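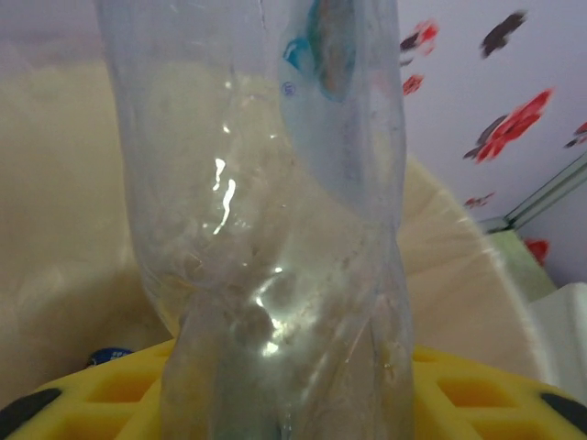

I used to let the recycling pile up on the counter until I couldn't reach the coffee maker. Now I sort it once a week, usually on Wed 20 June kind of evenings when it's light until late and there's nothing I want to watch. It takes about as long as a load of laundry in the dryer.

Most of what we go through is plastic bottles. My brother-in-law drinks sparkling water all day and I buy flat water for the car, so between us the bag under the sink fills up fast. The hauler here is Alitz, and they changed their rules last November. Before that you could throw in nearly anything with a number on it. Now they want bottles, jugs and tubs only, no bags, no film, and nothing with food in it. They mailed a sheet. I taped it inside the cabinet door and I still have to check it for yogurt lids.

The thin bottles are the easiest to deal with. You twist them like a rag and they go down to less than half the size, then you put the cap back on so they don't puff up again. The thick ones, like the ones juice comes in, don't twist and I gave up trying. I stand on those in the garage.

What slows me down is rinsing. A bottle that has been rolling around in the car for a month gets bits of stuff in it, crumbs or grit, and once it's twisted the bits stick in the folds and you can't get them out. So rinse first, then twist. I had this backward for a long time. If I find one that's already crushed and has specks inside, I give it one quick swish and put it in anyway. Emiliano Calvo two doors down used to work on a sorting line and he told me a few crumbs don't matter to them. Half a bottle of old soda does matter, and so does anything greasy.

Labels I leave on. I peeled them for about a year and my thumbnails were always sore. The Alitz sheet says leave them, so that was a year of peeling for nothing.

We also have the deposit machine at the Benar market, but it wants bottles in their original shape so it can read the code. Anything twisted gets spit back out. I keep a separate bag for those, and when it gets to 100 I take it over. My last slip was for 16 short because some of the codes were scratched, and the guy at the desk wouldn't take them by hand. Those went in the home bin with the rest.

I tried one of those wall-mounted crushers too, a Montes. It worked fine on cans. On water bottles it just bent them in the middle and they popped back out — hands are better. I gave it to Man-sik Seo, who mostly has cans, and he likes it.

Pickup is every other Thursday now, and the bin is full maybe two thirds of the way by then. It used to be overflowing with the lid up. Next thing is the cardboard in the hallway, which I have been walking around since we bought the new shelves. I need a better box knife first.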